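Clirnarby Community Help
Sorting small bits on a black tabletop without losing my mind

Posted by Young-sook Koo, 2022-08-28
Reading time: 2 minutes

Hi all, hoping someone's been through this. I've taken over a matte black table from my sister and I use it for sorting and labelling things before they go into storage (craft stuff mostly, plus my dad's old slide collection, which is a whole other saga). I love the look of it but it shows everything. Fingerprints, dust, the ring from my mug, little grey scuffs wherever I've dragged something white across it.

I've tried dish soap and warm water and it comes up fine wet, then dries all cloudy. I bought a bottle of Custero from the hardware store in March and that made it shiny in patches, so now it's matte in some spots and glossy in others depending on where you stand. Is there any way back from the shiny patches? And what do people put under white plastic things so they don't leave marks? I don't really want a tablecloth, that defeats the purpose of having a nice black table.

The top is 8 years old if that matters. No idea who made it. My sister thinks it came from Gukdale but she also thinks that about her couch, and I know for certain the couch didn't.

2 replies

Reply from lagoonlil

Just get a white table! Black ones are a nightmare, we had one and gave it away. Or put a placemat down.

Reply from pete_in_the_shed

Don't give it away yet. The shiny patches are probably just product sitting on top. Most of those polishes have a bit of wax or silicone in them and on a matte finish that fills in the texture, so the light bounces off differently. I've had the same thing on a black desk and got nearly all of it off.

What I did was put a small squirt of plain dish soap in a bucket of warm water, add a splash of white vinegar, and go over the whole top with a well wrung-out microfibre cloth. The whole top, mind you, even the parts that look fine, or you'll end up with a new set of edges to stare at. Leave it 30 seconds, wipe with clean water, then dry it straight away with a second cloth. The drying is where your cloudiness is coming from I reckon. If you let it air dry you get whatever's in your tap water left behind, and ours is terrible for it. I had to do it twice. Try a corner at the back first, as I don't know what your top's made of and neither do you by the sounds of it!

Please don't go near it with one of those white melamine sponges. They're very fine sandpaper, basically, and they'll polish a matte surface until you've got a permanent shiny spot. Ask me how I know.

For the scuffs, a clean pencil eraser gets most of them. The white stuff is often plastic that's rubbed off onto the table, so it lifts away.

Reply from Young-sook Koo

Oh you're a legend, thank you! I did the back corner last night and it's dried the same colour as the rest for once, so I'll do the whole thing on the weekend. The eraser worked on the scuffs too, except for one long one near the front that I think is a proper scratch.

I've also stuck little felt dots under the Lagman boxes, a sheet of them was 11 dollars which seemed steep for felt, but they slide around beautifully now and so far no new marks. Still want to find something for the smaller plastic pieces, since the dots are bigger than some of them are.

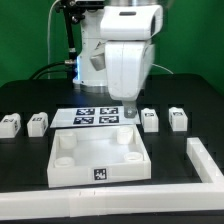

Clear silicone bumpers might do it, now that I think of it, the tiny ones for cupboard doors. I've got a few left in the kitchen drawer from when we did the pantry, so I'll give those a go and post back if they leave any residue.

Contact us | © 2022 Clirnarby Community Help | Back to top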